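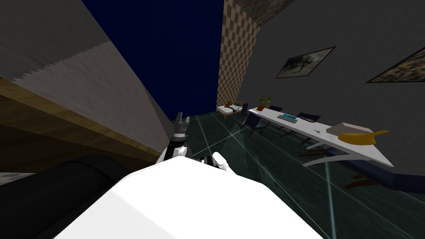 **renato_b:** What should we budget for the second arm on the Grarton unit? Our quote from Trerent says $623 a month on lease.

**divinac:** Plan on the lease plus a service contract, and get the service price in writing first.

**umut_a:** I'd skip it. Six months in, what does a second arm do that one can't?

**renato_b:** Holds the box while the other one picks. That's the sales pitch – I haven't seen numbers.

**umut_a:** Then ask for a 9-week trial. Pangilinan gave us one.

**divinac:** Trials cost too. We paid $600 in shipping.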